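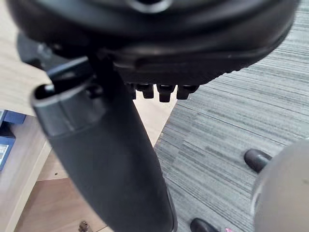
My nan reckons she was promised a robot maid when she was a kid, and she's still doing her own vacuuming. Fair point, Nan. So can machines do the chores yet? Mostly no, and you should be a bit suspicious of anyone who tells you otherwise.

Think about tidying an office. You walk around the chairs, open a cupboard and put the files away. You don't plan it. A robot has to work out where the door is, which side the hinges are on, and how hard to pull. Pull too softly and nothing happens. Pull too hard and there goes the door.
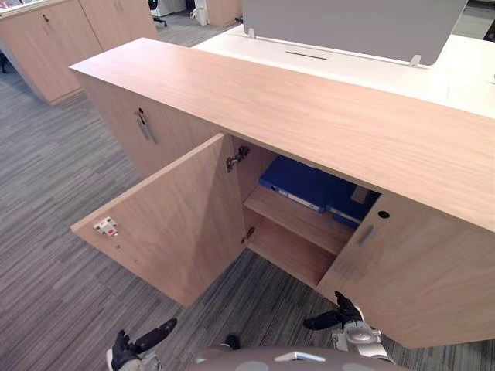 But my dishwasher is a robot and it works every night, wrote one reader of our March page. Well, sort of. A dishwasher is a machine that does one job inside a box. Who scrapes the plates? Who stacks them? Who puts the cups back in the right cupboard? You do, probably after being asked 3 times.

Ads are another problem. A company can try a job 39 times and show you the one time it went well. If you see a video of a robot folding a towel, ask some nosy questions. Was it sped up? Was a person steering it from another room? Could it fold your footy jumper, inside out, with a sock stuck in the sleeve?
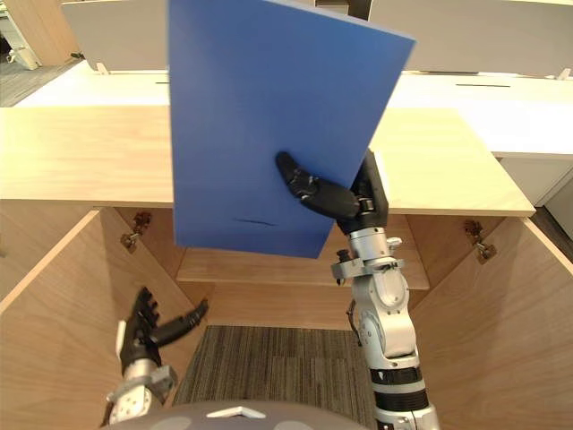
One hand holding a blue board, the other hand open.

Robots are better in factories, where the same part can turn up in the same spot all day. Your bedroom floor is never the same two days running, so you'll be picking up your own socks for a while yet.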